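# What I learned writing safety rules for a robot that doesn't exist yet

So my project for the Diltley robotics module was supposed to be about picking stuff up off a bedroom floor, and I ended up spending most of February on the rulebook instead! We call our simulated helper Wumby (my lab group voted, I lost). The idea was to write a set of house rules for an arm working in somebody's home, then run it in the simulator and see which rules I could really check.

My first draft had 18 rules. Way too many, and a bunch of them said the same thing in different words. "Move carefully" is a nice thought, but how do you test it? I cut the list down to 12 and made each one something the log could answer with a yes or a no.

The ones I care about most:

- Stop if the arm touches furniture, and stay stopped until a person restarts it.
- Keep every joint clear of the bed, the elbow included. I forgot the elbow in draft one.
- Slow down near the floor.
- Write down every stop, even the boring ones.

I ran 600 trials in the bedroom layout with the Barros checker turned on. It only flags things, it won't fix them for you. 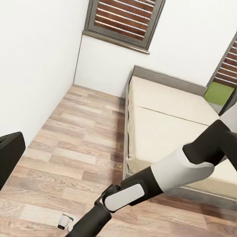 The elbow rule gave me the most grief. I'd been measuring distance from the gripper only, so the log looked great while the rest of the arm could swing wherever it liked over the mattress. Once I measured from each segment, 4 of my rules needed new wording (and I needed a snack).

Next up is the Gomingate kitchen layout, where I still have to decide what counts as "near" a counter.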